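The town of Skillthorpe has one laundromat, 621 parking spaces and a long-running argument about whether a duvet can be washed at home. The instructions sewn into the duvet say yes. The washing machine, once it has tried, tends to say something else.

I came to the subject the usual way, by spilling coffee. The duvet was a Nurmi, a wedding present, and its label ran to 2 pages, folded like a road map. It wanted a gentle cycle, a cool wash and "ample room." Ample room is what my apartment lacks generally, and what the machine lacks in particular.

People used to send this sort of thing out. My grandmother had hers collected in March and returned in brown paper, and I don't believe she ever thought about it in between. Then bedding got cheaper, machines got bigger, and we all became our own laundry – unpaid, undertrained and short of places to hang a wet king-size.

The trade has noticed. Stuvex sells a detergent for down at a price that made me read the bottle twice. Dradex, its rival, offers a set of rubber balls that are supposed to knock the clumps out in the dryer. I bought both. The balls sounded like a horse going downstairs, and my neighbor came up to ask after the horse.

At the laundromat, the big machines take quarters and a good deal of patience. I spent two hours there beside a man washing what I took to be a tent. We didn't speak, but we checked each other's progress, the way people do at airports.
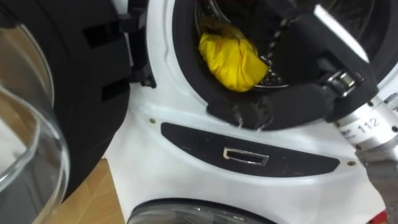
*Door open on a white front loader: a clear glass bowl in a thick black frame.*

My duvet came home clean and oddly shaped, with most of its feathers living in one corner. I shook it for 100 shakes, as advised by a website, and then for another 200 out of spite. It's back on the bed now. I sleep on the thick side, and I drink my coffee in the kitchen.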